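Clallow break table - README

Notes and data card for the clearing-up recordings from the Clallow packing floor. I'm Elis Sayce, I look after the folder and I answer the mail about it. If something in here is out of date, it's my fault, so yell at me first.

What this is

Clallow is our project at Resilport to see how much of the end-of-shift table clearing an arm can take over. Bottles, bags, wrappers, all the stuff people leave behind when the bell goes. It used to be on the rota, half an hour a night, and I did it myself for 2 years (I do not miss it!). Now the person on the rota tends the arm, and the job has a different feel: less wiping and bending, more watching and writing down. Anwara Khan likes it better. Debashish Sikder says he'd take the cloth back tomorrow. Both of them are on the team, so expect to hear both sides in the notes files.

What's in the folder

There are 260 recorded attempts, split into 4 batches. Each attempt has its video, the joint log, and a short text note typed by whoever was tending. The notes are in whatever English the person felt like using that night, and I haven't cleaned them up. Please don't either - that's where most of the good stuff is.

The setup is simple: white table, bin on the left, one arm with a two-finger gripper, and a couple of things to clear. 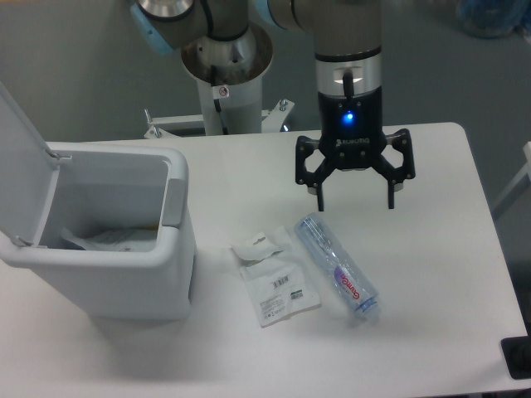 Bin with its lid up, a flat bag and a Ganten bottle waiting on the table.

How to read the notes

"Handed over" means the arm stopped and a person finished the job. "Left" means the item stayed on the table and went to the morning crew. We argued a lot over whether a handover counts as a failure. Dilruba Jayasinghe, who ran the floor when we started, said it shouldn't go against the tender's name, and I agree with her, so no names are stored with the scores.

Flat bags get more words in the notes than anything else. Batch 3 has a long one from Debashish on barcoded packaging that I'd read before you train on any of it.

Lid position is logged as open or closed at the start of every attempt. In batch 1 we forgot to log it, so you'll have to look at the video for those. Sorry!

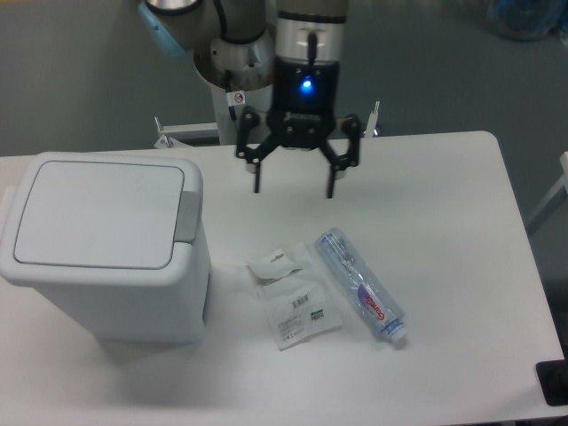

Did anyone lose hours when the arm came in?
Nobody's hours were cut. The half hour stayed on the rota as tending time at the same rate, and it's been that way since November.

Known problems

- The clock on the logging PC ran fast through batch 2. Trust the video time.
- Some notes are filed under the wrong attempt. I fix them as I find them.
- Vashisht, the script that makes the summary sheet, chokes on notes longer than 300 characters. Anwara has a patch, ask her.

Using it

Fine for research and teaching inside Resilport. If you're outside, write to Ragnheiður Brøndum before you copy anything.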